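Spent most of January sorting out what finish to put on kitchen boards I sell. Posting what I learned in case it saves someone else the trouble. Thread.

1/ Background: I make cutting boards and serving boards part time out of a shared shop in Lencho. Up to last fall I used plain mineral oil on everything. Buyers liked how they looked on day one and wrote to me by month three saying they looked gray.

2/ Mineral oil never cures. It sits in the wood and washes out over time. You have to keep adding it, and most people don't. I put a care card in every box. I asked 60 past buyers if they had re-oiled even once. Most had not.

3/ So I looked at oils that cure. Raw tung and raw linseed are the common ones. Walnut oil cures too, but slowly, and some people worry about nut allergies. I left walnut out for that reason.

4/ Watch the label on "tung oil finish." A lot of those cans are mostly thinner and varnish. If you want tung oil, the can should say pure tung oil and nothing else.

5/ Price matters at my size. I spent $115 on oil and wax for the whole test. Hardwax oil costs the most per can but goes a long way if you wipe off the extra.

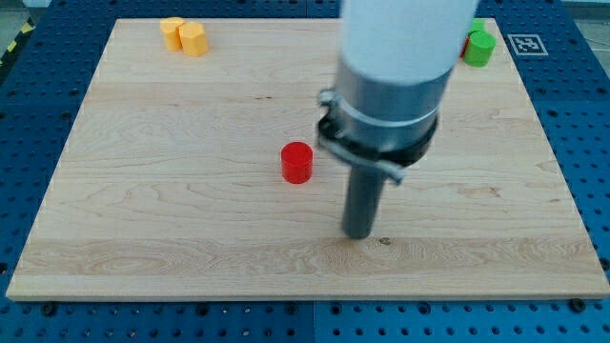 Pale maple finish, with the swirly figure near the middle.

6/ Sanding made more difference than I expected. I stop at 220, wipe the board with a damp rag, let it dry, then sand lightly again. Skip the damp rag and the grain comes up fuzzy the first time the buyer rinses it.

7/ Cure time is the real cost. Pure tung wants weeks between the first coat and shipping. I had nowhere to keep boards that long until Séverine Lefèvre let me use two shelves at her place on Skondlow – thank you again.

8/ Rags. Lay them flat outside to dry, or put them in a metal can with water and a lid. Oily rags in a pile can heat up and catch fire. Please don't skip this one.

9/ Where I ended up: pure tung on cutting boards, four thin coats. Hardwax oil on serving boards. Mineral oil and beeswax only if a buyer asks for it.

10/ Two people asked about end grain. It drinks far more oil, so plan on double – and wipe the underside again after an hour, it seeps through.

11/ I'll have the new batch at the Aller market next month, cutting boards and a few serving boards. If you bought one of the gray ones, bring it by and I'll sand and re-oil it, no charge.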